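Filed under: Home & Tinkering / Threads

Old Dell tower on the table today. Thread, will be short, got to be out by 5

Bought off a bloke in Ferirbridge for 50 quid. He wanted 90. Black case, weighs a ton, my arms are still complaining

Plan is a spare machine for the workshop at Rumenholm. Music, manuals, the odd spreadsheet. Nothing fancy

Side panel comes off in one go, no screws. Love that. Why did everyone stop doing this

Had forgotten how much blue plastic Dell put in these – blue clips down the back for the cards, blue bits on the hard drive. Basically if its blue you're allowed to touch it

Pics
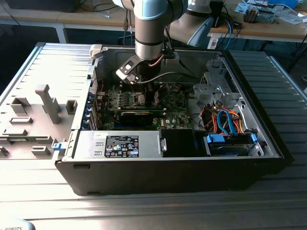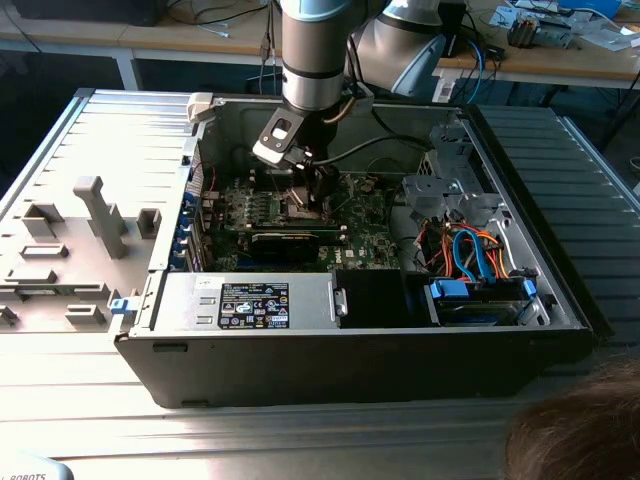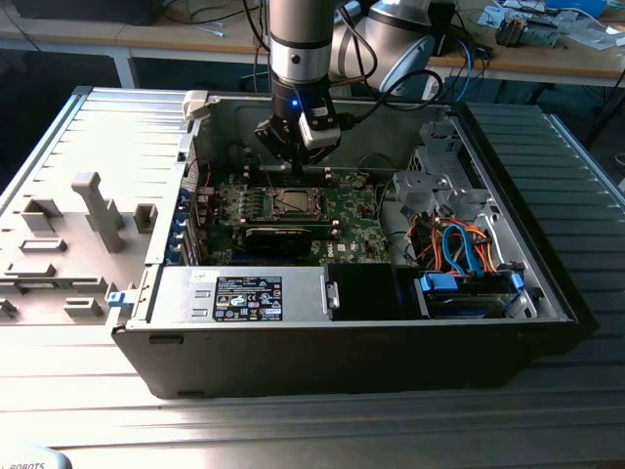
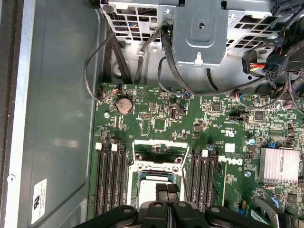

Dell tower, lid off, green motherboard in all four. Last one is the close-up round the CPU socket.

Right so. Memory. Last pic, both banks next to the processor, all bare. First pic has four green sticks in a row. Label your sticks before you start swapping, I never do and I always regret it

Coin battery top left in the close-up. Looks a bit dull, will probably change it anyway, they cost pennies and I'm sick of clocks that think it's 2002

Cable spaghetti by the drive – orange, red, blue, black. Not touching that till I've had a cuppa. Last time I pulled the wrong one and lost a whole evenning

Keeping the power supply as is. It's a great big silver brick and I'm not shopping for another

Graphics card is the long black thing across the board. Might come out altogether if the onboard will do, less heat, less noise. Anyone know??

Skorosura have a 530 watt supply on offer btw if anyone else needs one. I do not. I am being good

Want it up and running by May, when the workshop opens again. Plenty of time. Famous last words

More tomorow if I find my little screwdriver

50 shares · 5 comments

Comments

had the same sort of case for years, cut my thumb on that drive cage more than once. mind your hands

Change the battery. Always change the battery.

Is the Huenchumán build finished or have you abandoned that one as well?

^ abandoned. we all know it

Give it a good blow out with a soft brush before you put the panel back, fan especially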